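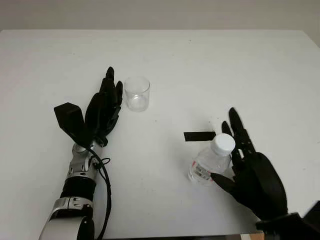
Item 2: the clear glass cup and the small screw-cap bottle on the white table.

Hundwood Meeting Rooms — Tableware and Water Working Group
Minutes of the July meeting

Present: representatives of Facilities, Purchasing, Front Desk and Cleaning. Apologies were received from Events.

1. Minutes of the previous meeting
Accepted with one correction. Under the heading on tray storage, "upper cabinet" should read "lower cabinet."

2. Water service at the table
The group reviewed the place setting for the small rooms, consisting of one short glass cup and one small plastic bottle of water per seat.

Facilities noted that the cup has a thick base and a low, cylindrical form. It sits well on the white tabletops and has not been reported as tipping. Cleaning confirmed that the form fits the existing dishwasher rack without an insert. Rim chips remain the main cause of loss. Cups with any chip that can be felt with a fingertip are to be discarded and entered on the breakage sheet.

Cleaning asked that cups be set out upright. Cups placed rim down on a wiped table have been leaving rings, and the table then has to be wiped a second time. Agreed.

Bottles are to be set to the right of the cup with the cap closed. Front Desk asked whether caps should be loosened in advance for guests. Not agreed. A loosened cap cannot be told from an opened bottle when the room is cleared, and the bottle then has to be emptied.

Purchasing reported on a quote from Severico for 200 replacement cups of the same general shape. Delivery would be in 2 lots. The wall thickness in the quote is given as a range, and Purchasing will ask for a single figure before ordering. A sample should be run through the dishwasher first.

Action: Purchasing to obtain the figure and one sample cup.
Action: Cleaning to test the sample and report.

3. Refillable bottles
Carried over from the last meeting. Doltow has offered a trial of refillable bottles with a wide cap. Cleaning is opposed until a bottle brush and a drying rack are provided. Front Desk has no objection but pointed out that the corridor filling point is slow, at around 5 minutes for a full tray. Facilities will check the filter and the supply valve. No decision was taken on the trial.

Action: Facilities to inspect the filling point.

4. Table surfaces
The white tops in the Cheung room show scuffs near the far edge. Ordinary spray does not remove them. Cleaning has used a melamine pad on one corner with an acceptable result, although the finish there is now slightly duller. The pad is not to be used on the remaining tops until the supplier has replied.

Coasters were discussed again. Purchasing has a price for felt coasters but considers them unsuitable, as they hold water and have to be dried separately. Cork was suggested. Left open.

5. Storage
The cup shelf in the pantry is full. Spare cups are currently kept in their cartons on the floor, blocking the lower cabinet doors. Facilities proposed a second shelf at the same depth. Agreed, subject to a check of the wall fixings. Cartons are to be moved to the store room in the meantime.

Action: Facilities to check the fixings and move the cartons.

6. Other business
Front Desk asked for the room setup sheet to be reprinted in larger type. Agreed. The reprint will include the wording under item 2 on upright cups and closed caps.

Next meeting: August, 11 a.m., Cheung room.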